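The Snack Ambassador

By the time Manikandan Shetty was made Snack Ambassador for the Felholm office, the title had already been turned down by four people with better excuses. He had only been in the bathroom. The job came with a shelf, a login, and the duty of sending a box to the sister office in Arnora every December, so that two groups of people who had never met could feel close over seasoned corn.

He did the buying in one trip and put everything on the floor at home, where it looked like the remains of a very small supermarket.

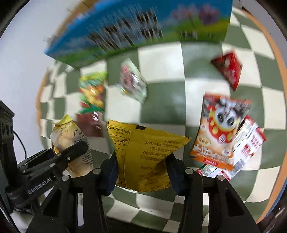

Felholm Writers' Circle – Short Fiction

"Is the yellow one spicy?" he asked.

"Read the bag," said Saranya Suvarna from the hall.

"It's in Chinese."

"Then it's a surprise. People love surprises."

People did not love surprises. People in Arnora, according to the spreadsheet he had inherited, loved "crunch, moderate salt, nothing with a face on it." He looked at the orange bag. The character on it had enormous round eyes and looked back at him like someone who had also read the spreadsheet.

"They'll never know who sent it," Saranya said, coming in with her coat on. She was his sister-in-law, she was staying for 10 days, and she had opinions about freight. "What's the budget code?"

"2257."

"That's the code for chairs."

"It's the code they gave me."

She thought about this. "Then send them a chair."

He moved operations to the bed, on the theory that a man packing on a bed could at least lie down. He spread out the checkered blanket, green and white, a gift from an aunt in Brzozowska who believed all homes were one blanket short. On top of it went a cardboard box whose flaps he had removed in a moment of confidence. It was only afterward that he wondered how a person closes a box with no flaps.

"Tape," said Saranya.

"Across nothing?"

"Lots of tape."

He put the first few packages in the back corner, side by side, like early guests at a wedding. There was so much cardboard left over. He took the black one out, ate a piece of whatever it was, and remembered it was supposed to go overseas.

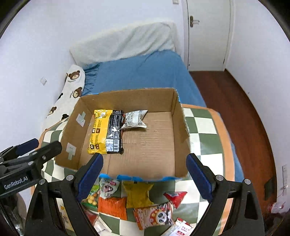
What Arnora Wrote Back

The reply came at 10 in the morning, addressed to "Dear Chairs."

It thanked Felholm for its generosity. It noted that one bag had arrived open and that the contents had been shared fairly among 21 staff, by means of scissors. It asked, with great politeness, whether the one with the eyes was available in a larger size.

Manikandan printed it out and stuck it to the fridge. Saranya, who had been due to leave the day before, read it twice while eating his cereal.

"You should ask for a raise," she said.

"It's not a paid position."

"Then ask for a chair."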